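Skorkora Launch Range Liaison Group
Minutes of the September meeting

Present: Aishwarya Joseph (chair), Gopinath Varghese (Mesix, range operations), Piret Lapiņa (harbor office), Kusum Kanaujia (county planning), Ilango Naidu (minutes)
Apologies: Dương, for the fishing cooperative. Written comments were received and taken under item 3.

The meeting opened at 6 p.m. in the upstairs room of the harbor office.

1. Minutes of the last meeting
Approved with one correction. Under item 4, "launch pad" should read "integration hangar." Ilango will replace the copy on the page.

2. Matters arising
The drainage survey for the access road has been delivered to county planning. Kusum said it is complete and will go out with the road application. Mesix still owes the group a map of the revised fence line. Gopinath said the surveyor has finished in the field and the map is being drawn.

3. Sea closure notices
Piret reported that two notices over the summer reached the harbor office the evening before the closure began. Several boats had already gone out and had to be called back by radio. The written comments from the cooperative made the same point and asked for 200 hours' notice of any closure, with a second message if the window moves.

Gopinath said Mesix can meet that for the first notice. Changes to a window are harder, as upper-level wind forecasts are often not settled until the day before. He offered a standing call at 6 a.m. on each day of a window, giving only "closed," "open" or "waiting." Piret thought this would work if the same wording went out on the harbor channel.

Agreed: 200 hours for first notices, and the morning call to be tried for the next window. To be reviewed after that window closes.

4. Access road and the old bridge
The stone bridge on the shore road dates from 1886 and is the only way in for heavy loads. Kusum said the county engineer will not sign off on the propellant trailers until the north abutment has been inspected from below. That has to be done at low water. Aishwarya asked if loads could come by sea in the meantime. Piret said the slip will take the flatbed but not the crane.

Mesix will pay for the inspection. Kusum to send the engineer's terms to Gopinath.

5. Kisix payload
Gopinath gave a short update. Kisix has booked space on the second flight for a small radio test satellite. It will arrive fueled, which changes the storage plan for the hangar. A revised plan will be sent to county planning and the fire department before delivery. Kusum asked that the fire department get its copy first. Agreed.

6. Community fund
The balance available this year is $3000. Two requests were received: the school, for a weather station, and the sailing club, for replacement radios. The group supported the school request in full. The radios were held over, and Piret will ask the club which models they want, as some of the older sets do not cover the range channel.

7. Visitor parking
Cars were left on the grass by the headland gate during the last engine test. The landowner has asked for a rope line and a sign. Gopinath to arrange both.

8. Any other business
Aishwarya asked for agenda items to be sent to Ilango a week ahead. The next meeting will be at the same place and time.

The meeting closed at 7:40 p.m.
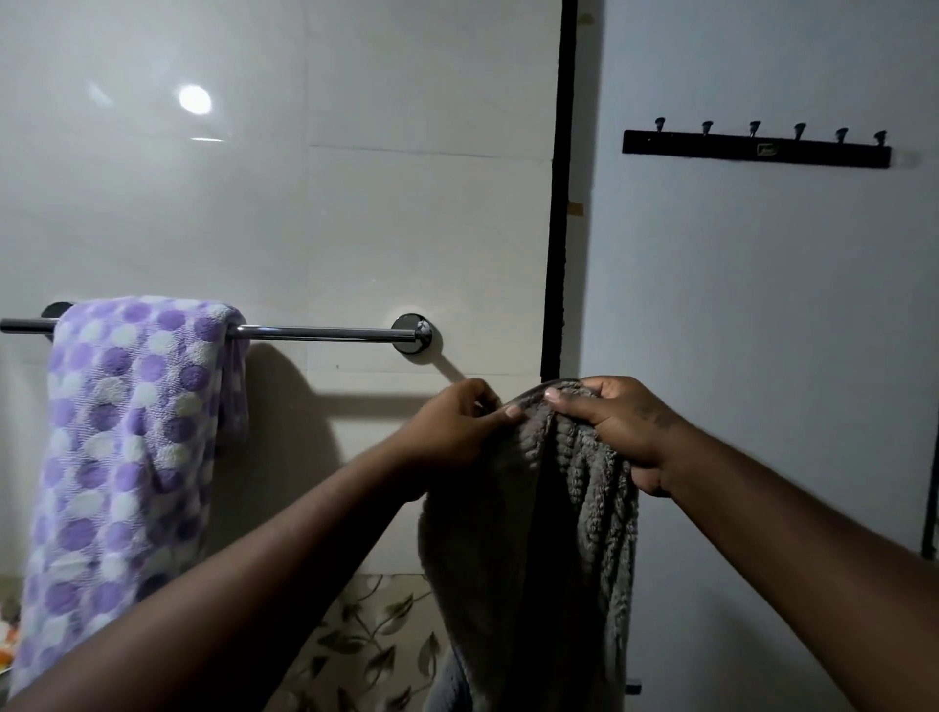 Towels and tiled wall
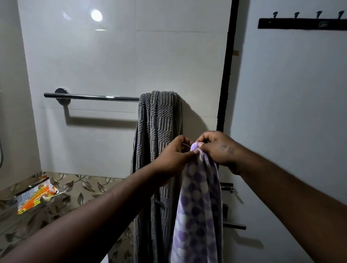 Checkered towel, with the gray one behind

Page last changed: September, 4:15 p.m.

Actions carried forward
Ilango: correct the earlier minutes on the page
Gopinath: fence line map; rope line and sign at the headland gate; revised hangar storage plan, fire department first
Kusum: engineer's terms for the bridge inspection
Piret: wording for the harbor channel; radio models from the sailing club

Corrections to these minutes should go to Ilango Naidu before the next meeting.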